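Review: Komton Two-Arm Bench Kit, One Term of Club Use

Our club bought the Komton kit in July to replace a pair of single arms that could no longer hold calibration. The season task for the Citis student competition is bagging: fold soft goods, get them into a clear storage bag, close the bag. It needs two hands working together, and most kits in our price range sell one arm and leave the second to you. Komton ships both, with the front rail already drilled.

Assembly took two sessions. The arms bolt to the aluminum rail on black mounting plates, and the plates are the best machined parts in the box. Screw holes lined up on both sides without filing. The printed instructions skip cable routing entirely. The motor cables need slack at the shoulder housing or they pull tight when the upper link swings out, and the small clips supplied for the upper link do not solve this. We left open loops at the shoulders and have had no trouble from them.

The walls and the mat are our own. We use a brick print on three sides and a floral mat, both cheap, both chosen by vote.

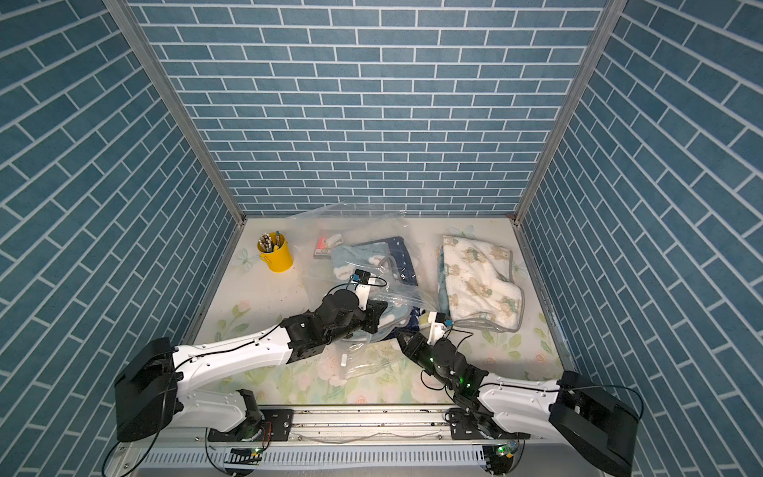
Power-up is simple. Each arm has its own board and its own green light, and a fault on one side does not take down the other. Homing both arms takes 13 seconds from a cold start. The control software is the weak part of the package. It stores a maximum of 256 waypoints per routine, shared between the arms, and a full fold-and-bag routine uses most of that. Splitting the routine into files works, but the arms pause at each file change. The pause costs time under the Citis rules, which score the run from first motion to last.

Grip is adequate on fleece and good on terry cloth. Plastic film is harder. The fingers are narrow at the tip and want to slide along the film before they catch it. We tried the Kekier rubber sleeves on one pair of fingers. They improved the hold on film and made it harder to let go of fleece, so we took them off again. Anyone working only with film should consider them.

The camera modules mount on the gripper. Image quality is fine for close work. Glare from the bag is the main problem, and the exposure control in the software has three settings, none of which removes it. We got better results by moving the lamps than by changing the settings. 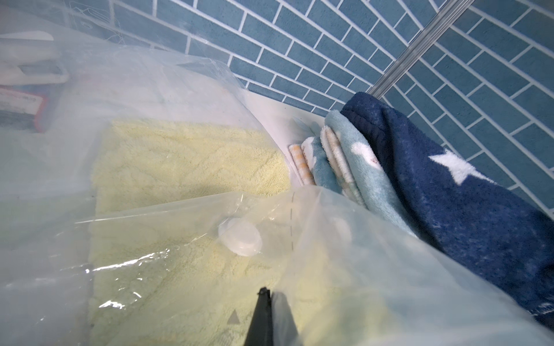
Gripper camera view: valve cap and printed dashed line on the storage bag, folded blankets at right.

The printed marks on the film turned out to be useful targets for students writing vision code. A dashed line or a valve cap gives the program something fixed to find on a surface that otherwise changes shape every time it is touched. Folded cloth seen through the film is a poor target, and the two students who started with it switched after a week.

Repeatability is acceptable. We ran the same pick 56 times on a folded blanket and logged two misses, both with the right arm. Tightening the wrist screws fixed it. The manual gives no torque figure for those screws, and it should. Check them weekly.
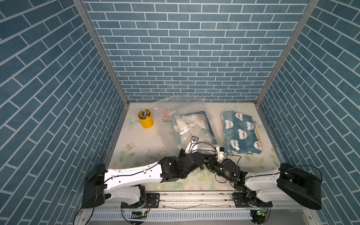 Reach is the other limit. The arms meet comfortably at the front center of the mat. At the rear corners they run close to full extension and become less steady, so we store spare pencils and small boxes back there and keep the cloth forward. A large blanket still has to be folded in half by hand before a run. Komton sells a longer upper link as an add-on, which we have not tested.

Compared with the Ramanauskas pair we borrowed last season, the Komton arms are slower and much quieter. The Ramanauskas software is better in every respect. Its rail is not included, and once we priced a rail and plates the Komton kit came out cheaper.

Good: mounting hardware, separate boards, noise level, performance on cloth.
Bad: waypoint limit, missing torque figure, cable instructions, grip on film.

Recommended for clubs with at least one student who is comfortable writing code outside the supplied software. Clubs that plan to rely on the waypoint editor alone should borrow a kit before buying one.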